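About Lurgate

Lurgate packs and forwards fragile goods for small workshops and private senders. The company was set up by Agnes Amundsen and Trygve Nordin in Genthorpe, and a second packing room was later opened in Kvam. Most of what we handle is glass, ceramics and lamp parts.

Packing is done by the piece. Each item is measured, wrapped in bubble wrap and labelled before it is boxed. Cylindrical items are wrapped along their full length, with the overlap taped flat. The wrap is chosen by weight – small bubble up to 2 kg, large bubble above that. Outer cartons are double-walled and allow 50 mm of fill on every side.

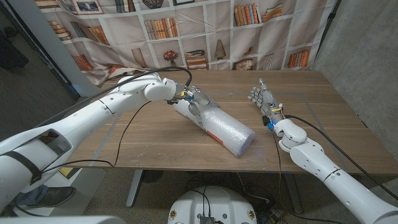 Materials and limits

We accept single items up to 35 kg. Longer pieces go in tubes, which are stocked in 17 sizes. Clear wrap is used throughout so that the contents can be checked without opening the parcel. Used wrap in good condition may be returned to either site and is kept for inner layers only.

Who to contact

Sneha Rastogi deals with quotations and collection times. Signe Solberg runs the Kvam packing room and answers questions on materials. Claims for breakage go to Alvar Wallin – please keep the carton and all wrapping until the claim is closed.

Recent items
Carton sizes: revised list
Collection times for November
Returning used wrap to Genthorpe
Trerkex tubes now in stock at Kvam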